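About Flarotow

Flarotow is a shared workshop on the back half of the ground floor at 47 Onholm Street. We build small robots and the hand tools that go with them, and we teach people who want to build the same things at home. We also sell printed and cut parts in small batches, mostly to members and to a few schools.

The shop was started by Iraís Cárdenas and Edmund Jakubowski. Iraís had been repairing sewing machines and embroidery heads for a living. Edmund taught drafting and had a garage with a lathe in it. They met over a listing for a used bandsaw that both of them wanted. Edmund got the saw and Iraís got a key to the garage. When the garage got too cold to print in, they looked for a room with heat, and that is how we came to Onholm Street.

What we work on

Most of our work is grippers. A gripper is a good first build. It has a few moving parts, it fits on a kitchen table, and you find out quickly whether you measured correctly. Our main design is called the Kvaran. It is a two-finger parallel gripper that comes in two forms: one with a handle, which you squeeze, and one with a small servo and a flange for mounting to an arm. The fingers, links and pads are the same in both, so a person can start with the handle and move to the motor later without throwing anything out.

The current Kvaran is the fourth one. The first had fingers that twisted under load. The second fixed that with thicker links and then weighed too much to hold for an hour. The third was fine except for a pivot nobody could reach with a normal wrench. We keep one of each on the shelf by the door, and people are welcome to pick them up and squeeze them.

We also have a desktop arm project, called Trastdale after the road where Edmund's garage was. It has been in progress longer than we would like. The base and shoulder are done and work well. The elbow has been redesigned twice and is currently in pieces on the long bench. Members who are interested in belts, reducers or cable routing should talk to Edmund, who will be glad of the help.

What is in the shop

There are four filament printers, one small laser cutter, a drill press, the bandsaw mentioned above, and a manual lathe. The electronics side has two soldering stations, a bench power supply and a hot air station that takes a while to warm up. Hand tools are on the pegboard and each has a painted outline. Please put them back on the outline.

We stock the fasteners that the Kvaran uses, in small drawers along the east wall. Bearings, dowel pins and servo horns are kept in the locked cabinet and you can ask for them at the desk. Filament is sold by weight. You may bring your own, but it has to be dry, and if it pops and spits on the first layer we will ask you to stop the print.

The laser cutter is for wood, acrylic and card. PVC and vinyl are not allowed in it under any circumstances. You need to do the safety session before you can book it, even if you have used one somewhere else.

Who comes here

We have 87 members. Some are in every evening and some we see in August when they have time off. There are retired machinists, nurses, a few college students, two people who restore pinball machines, and parents who came in with a teenager and stayed. You do not need a technical background. You do need to be willing to file a part, try it, and file it again.

Members keep their projects on the numbered shelves in the back. A standard shelf is included in the membership. Larger projects can be left on the floor under the mezzanine if they are labeled with a name and a phone number. Anything without a label gets moved to the free bin at the end of the month.

Classes

The first gripper class runs over four evenings. On the first evening everyone prints their links and learns how to check a hole with a pin gauge. The second evening is fitting: reaming the pivot holes, pressing the pins and getting both fingers to close at the same rate. The third is for pads and springs. The fourth is for trying it out and fixing what is wrong, and that usually takes the whole evening. You take the gripper home with you at the end.

There is a follow-on class for the servo version. It covers wiring, current limits and how to set the end stops so that the servo does not sit there stalled and cook itself. Bring a laptop if you have one. We have two to lend.

Class size is kept to six. The benches hold more than that, but one instructor cannot look at more than six sets of fingers properly in an evening.

How we test

A gripper that closes nicely on the bench can still be poor at picking things up. Blocks and cylinders are easy. Household objects are the hard part, and for that reason we ask members to try their grippers on the things they live with. Dishes are a particularly good test. A plate gives you a thin rim close to the table, a bowl has a curved wall that pushes the fingers apart, and a mug has a handle that may or may not be facing you. A patterned cloth under everything also gives the fingers something to snag on if the tips are too sharp.
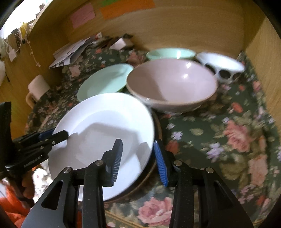

Can I build a gripper at home if I don't own a printer?

Most of our home builders don't own one. You can order the printed parts from us as a set, with the pins and pads included, and finish everything else with a screwdriver, a small file and a pair of pliers. If you already have the pins and pads, we also sell the printed parts alone.

On pads, since we get a lot of mail about them: ribbed soft pads grip glazed dishes better than flat ones in our own tests, and they wear faster. Expect to replace them. We cast ours in the shop from two-part rubber, and the mold files are in the same folder as the rest of the drawings. Glue them in with a thin layer and leave them clamped overnight. Too much glue fills the backs of the ribs and makes the pad stiff.

We ran one Kvaran on a motor jig for 3000 open-and-close cycles before we settled on the current pins. The plain printed pivots we had been using were loose by 700. The steel pins were still tight at the end, though one link had a small crack near the spring hole, and that corner is now thicker on the drawing.

Drawings and sharing

All of the Kvaran files are free to download, change and print for yourself. If you sell them, please put our name somewhere in the listing. If you find an error in a drawing, write to us and say which sheet it is on. Iraís keeps the corrections and puts out a new set when there are enough of them to be worth it.

Trastdale files are not posted yet. We would like the elbow to work first.

How we are paid for

Membership fees cover the rent and the power. Classes pay for the instructors and the materials. Part sales pay for repairs and for new machines when an old one cannot be kept going. We have no outside owner. The printers were bought used, except for one, and the lathe belongs to Edmund — he has said it can stay as long as people oil it.

Visiting

The shop is open to members every evening from 5 p.m. Friday is open night, when anybody can come in, look at the machines and ask questions. Come in by the alley door, as the street door belongs to the upholsterer in the front half of the building. Ring once and wait, because whoever is nearest may have to shut off a machine before they can let you in.

Children are welcome on open night with an adult. Closed shoes are required past the yellow line, for everyone. Safety glasses are in the box by the door in two sizes. Street parking is free after 6 p.m.

For class dates, part orders or a question about a build, leave a message at the desk or use the contact form on this site. Iraís answers messages about orders and drawings, and Edmund answers the ones about machines. If you are writing about a part that broke, please tell us which version of the Kvaran you have. The number is molded on the inside of the left link.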